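Notes for the talk: Small rooms, round tables
Brekcombe, 2022-03-05

Slot is 20 minutes plus questions. Keep the water on the left. Clicker needs two presses to wake up.

Opening

Say thanks for having me and get going. Ask how many people in the room run a place with fewer than 30 seats. Wait for the hands. Then ask who bought their tables before they measured the floor. Most of the hands will stay up, and mine would too.

I want to talk about seating in small cafés. Coffee machines get plenty of attention at events like this one, and tables get very little. Customers spend a minute or two at the counter and the rest of the visit in a chair, so I think the chair and the table deserve twenty minutes.

Part 1 – What we started with

The first layout at Motano was square tables for four, set in rows. On paper it gave us the most seats. In practice one person with a laptop took a table for four, and the next person stood in the doorway, looked at the rows, and left. I kept a tally sheet by the register for the whole of that first March. We wrote down 1,126 visits where someone sat down, and 746 of those were people on their own.

Pause here. Let them look at the two numbers on the slide. Do not read out the percentage.

So we had a room built for groups and a customer who came alone. The fix was cheap. We sold seven of the square tables and bought round ones in two sizes.

Part 2 – Two sizes of round table

Next slide. Leave it up for the whole section.
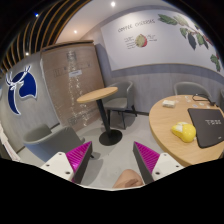
Hafþórsson
Owner, Motano Coffee, Brekcombe

The big round table is for spreading out. A laptop sleeve, some cable, a small folded white thing, whatever else comes out of a bag, and there is still room for a cup. People will share a big round table with strangers more readily than they share a square one. I put that down to there being no head of the table and no side that belongs to anyone.

The small bistro table is for one person, or two who like each other. It stands on a single pole with a round base, so there are no corner legs to knock a knee on. Point to the base. When you are choosing one, push down on the rim in the shop. If it tips, leave it there.

Both tops are light wood. Dark tops looked good for a week and then showed every crumb. Light wood is more forgiving, though it does take a ring if a cold glass sits on it all afternoon. We wipe with a damp cloth and dry straight after. We oil ours twice a year.

Part 3 – Chairs

Gray upholstery, curved back. The tub chair goes with the small table. Its arms make one seat feel like a place of its own, which matters to somebody sitting alone. The drawback is width. A tub chair needs more floor than a plain chair, so measure it pulled out with a person in it.

Thin legs are easier to sweep around. They also scratch, so budget for felt pads and replace them before they wear through. I get asked about fabric every time. Gray hides coffee better than beige and hides dust better than black. Buy a spare yard when you order.

Part 4 – The wall

Short section, skip if running late.

We put a coffee illustration on the back wall after the tables were settled. Do it in that order. If the wall comes first you end up placing furniture so as not to cover the drawing. Keep the detail above chair height.

Part 5 – Costs and mistakes

We ordered the chairs from Gomo in one batch before trying a single one. Ask for a sample and sit in it for an hour.

We also forgot about sockets. Cable runs across tabletops because the outlet is never where the table is. If you are still at the plaster stage, put outlets low on the wall behind every large table. If you are past that stage, move the table to the outlet.

Questions that usually come up

Do you limit laptop time? No. We tried a sign and took it down.

Do round tables lose seats? Yes, we lost more than two. Takings did not drop.

Can I have the floor plan? Copies are on the chair by the door.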